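Why I stopped buying plane tickets in October

27/03/2025

OK so I've been promising this post since before Christmas and my sister has started asking about it in a tone, so here we go. It's the one about taking the slow way to my cousin's wedding, and why I'm now one of those people who checks train times for fun.

Some background. I don't mind flying. I'm not scared of it and I'm not especially noble about it either. What I mind is the airport, and the getting up at an hour when even the dog looks at you funny, and paying extra for a bag and then paying extra again for a seat next to the person you're traveling with. Every October I used to book the same flight home to see family, and every October I'd get there with a headache and spend the first day asleep on my aunt's couch while everybody stepped over me.

Last fall I looked at the price, said a word I won't put on here, and closed the laptop. Then I opened it again and typed in the train. It was 20 hours, with one change. My friend Naomi Kinyua (hi Naomi!) had done the same route the year before and all she'd say was "bring socks and a real pillow." So I booked it before I could talk myself out of it.

The first thing I learned is that 20 hours is both a very long time and no time at all. I'd packed as if I were going to sea. Two novels, a crossword book, my knitting, a podcast about shipwrecks, and enough sandwiches for the whole car. I read maybe a chapter and a half. Mostly I looked out the window! I saw the backs of a lot of things: yards, warehouses, a school with a mural that went on and on, a guy washing a boat in a driveway nowhere near any water. You never see the backs of things from a plane.

The second thing is that people talk to you. I'm chatty on paper but a bit shy in person, so this could have gone badly, but the dining car puts you at a table with whoever turns up and you just have to get on with it. I had dinner with a retired piano tuner named Gerardo Cattaneo, who told me which of the big concert halls has the worst piano (he made me promise not to repeat it and I'm keeping my word) and who ate his dessert first because he said he'd waited long enough in life. The chicken was fine. The mashed potatoes were better than fine.

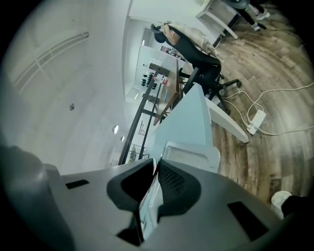

Sleeping was the part I'd worried about. I'd gone for a regular seat because the little rooms cost more than my couch did, and for the first couple of hours I was sure I'd made a terrible mistake. My neck hurt. Somebody behind me was eating something crunchy at a speed that seemed designed to annoy me personally. Then I remembered the pillow, and put on the socks, and the next thing I knew it was getting light and we were going along beside a river. I hadn't slept well, exactly, but I'd slept, and I felt more human than I ever have coming off that flight.

The change of trains was less charming. I had a long wait at a station with one vending machine and a heater that clanked, and the board kept adding ten minutes, then another ten. A man named Rezaul Howlader was on his way to start a new job and had been up since four, so we took turns watching each other's bags and walking laps of the parking lot. There's a coffee place across the street called Rinaldi, and if you ever get stuck there, go. I had a cinnamon bun the size of my face and I've thought about it most weeks since.

I got in late, and my uncle was standing on the platform holding up a piece of cardboard with my childhood nickname on it. (No, I'm not telling you the nickname.)

And the wedding was lovely. It rained for the photos and stopped for the dancing, my aunt cried at the wrong bit, and I was awake for all of it, including the day before, when everyone was folding napkins and arguing over the seating chart. I usually miss that part because of the couch situation. I'd forgotten how much I like it.

A few practical things, because people have been asking:

Take more water than you think. The stuff on board is pricey and they ran out of the bigger bottles by lunch.

Sit on the river side if you can. Going north that was the left for me, but check, because they sometimes turn the train around.

Download everything at home. There's Wi-Fi in the sense that there's a sticker on the window with a Wi-Fi symbol on it.

Don't book anything for the evening you arrive. We were 2 hours late, and the conductor seemed to think that was pretty good going.

Would I do it if I only had a long weekend? Nope. You'd barely have time to say hello. But if you have the days, I'd say try it once in one direction and fly back if you hate it. I went both ways in the end, and on the way home I got through a whole sleeve of the sweater I've been knitting since forever. It's still only got the one sleeve. Next trip is in the summer, to see Naomi, and I've already bought new socks.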